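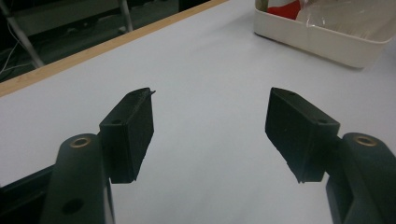 **Figure 3.** Two-finger gripper, open, above a white tabletop.

### 4.2 Turn times and the missing half second

Pool records are kept to the hundredth of a second, which flatters everyone involved. We compared 800 freestyle turns from the Torkby and Notton winter meets, timed from the feet leaving the wall to the head passing the flags. Of these, 554 were usable. The remainder were lost mainly to splash, and in one long afternoon at Notton to a banner hung across lane 4.

Swimmers in the 14-and-under group turned more slowly than their coaches had told us they would. The coaches, asked again in August, revised their estimates and said these had been their estimates all along. Older swimmers gained most of their advantage underwater, where the Vachon index (Section 2) predicts it, though the index also predicts a gain for backstroke that we could not find anywhere.

Pool depth mattered less than expected. The Grikano pool is shallow enough at one end that tall swimmers complain about it, yet their push-offs there were no slower than at Torkby. They complained at Torkby too, about the water temperature.

We excluded the first 30 turns of each meet from the fatigue model, as described in Section 3.1. Putting them back widens the intervals and changes no signs.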